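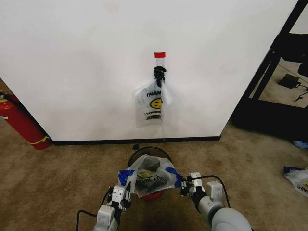
Small Workshops, Slow Visitors: A Report on Craft Tourism in Bisano

Introduction

When our class was asked to choose a travel topic for the spring project, I knew right away that I wanted to write about Bisano, a hill town most visitors drive straight past on their way to the lake. I spent part of March there, and I'm afraid I came home with far more notes than I could ever use (and one very heavy bowl!).

My question was a simple one: do people who visit a craft workshop stay longer in town than people who don't?

How I did it

I handed out a short survey at the bus stop and outside the Gralano bakery, where everybody ends up sooner or later. In all, 71 visitors filled it in. I also spent three mornings at the Grosar pottery, sweeping a little and asking too many questions.

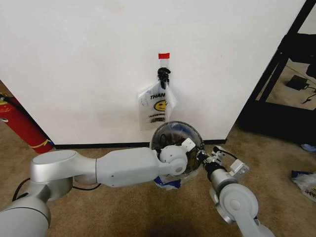 What I found

Of the 71 visitors, 35 had been inside at least one workshop, and 13 of those had stayed the night. Among the other 36, only four had. Most of the overnight guests told me they had wanted to come back the next day to see a pot come out of the kiln, or simply to keep talking.

Limits

My survey was only in English and Italian, so I surely missed people, and March is a quiet month. The weaving studio was closed for repairs, too, and I would love to go back in summer and include it.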